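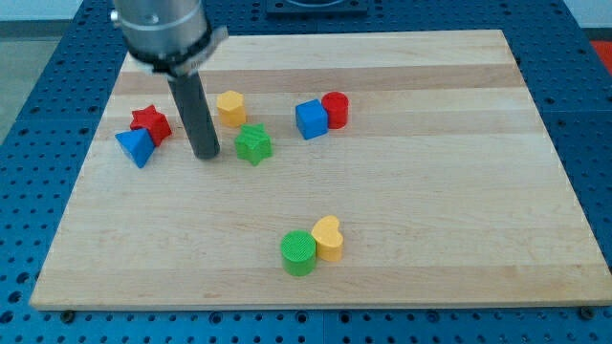 How often should I oil a maple cutting board?

Iqra Satti
Hi all! My aunt gave me a big cutting board when I moved to Hislow in May (she swears it's maple, and it has those pretty pale and honey stripes), and I've been using it every single day. I oiled it once, the first week, and now it feels dry and a little fuzzy when I run my hand over it. Is once a month enough? And can I just use the olive oil I already have?

Roswitha Plattner
Please don't use olive oil, dear, it goes rancid and you'll smell it in your bread! Get food-grade mineral oil from the drugstore, wipe on a generous coat before bed, stand the board on its edge overnight and rub off the extra in the morning. I do mine every 6 weeks or so, more in winter when the heat is on. For the fuzz, a light going over with 315 grit paper before you oil, or whatever they have close to that, and always along the stripes.

Joonas Halonen
what Roswitha said. also never the dishwasher, I split a lovely one that way

Bit-na Bae
I add a little beeswax to mine, and it keeps the water beading much longer. Do the underside too or it may warp on you.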